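Home Courses Library Guides Contact

How to Write a Character Myth Map for a Documentary Series

5 min read

A character myth map is a short written study of the story a person on screen appears to tell about his or her own life. Students in the Liltell viewing program prepare one for each series they study. The following procedure applies to any documentary with at least one central subject and may be completed by one viewer or by a small group.

Step 1. Choose one subject

Select a single person, even when the series follows several. The sample map in our library concerns Fortin, a series in which two brothers dispute the ownership of a riverside theater. The map deals only with the older brother. The younger one appears in it where the older brother speaks of him.

Step 2. Watch once without notes

The first viewing is for general acquaintance. Write down nothing until the final episode has ended, then record in one paragraph what the subject seems to want and what he or she seems to fear. Keep this paragraph. It will be compared with the finished map.

Step 3. Collect statements

On the second viewing, copy out each sentence in which the subject explains himself or herself: "I always," "I never," "people like me." Give the episode number and the time for each entry. The Fortin map drew on 146 statements, of which 123 were kept after repeated remarks were removed. Narration and remarks by other people belong on a separate sheet.

Step 4. Arrange the cards

Copy each statement onto a card and lay the cards out on a table, grouping those that share a theme such as exile, rescue, inheritance or betrayal. Leave room between the groups – cards will be moved several times.
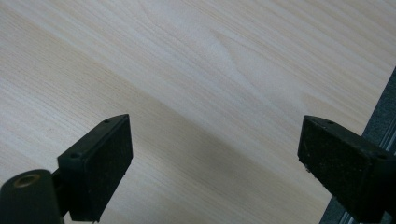
Wood grain on a pale work surface.

Give each group a plain title. Where a card fits two groups, make a second copy and place one in each.

Step 5. Name the central role

Review the titles and decide which role the subject claims most often. Common roles include the orphan, the founder, the outlaw and the faithful servant. Support the choice with at least 5 cards taken from different episodes.

Step 6. Write the map

State the role, the event said to have begun it, and the ending the subject expects. Note any scene that conflicts with this account. Do not offer a medical or psychological diagnosis – the map concerns a story as presented by an editor.

Completed maps should be sent to Lise Sutherland at the Wernstead reading room by the end of November.

Previous Guide Next Guide Back to Top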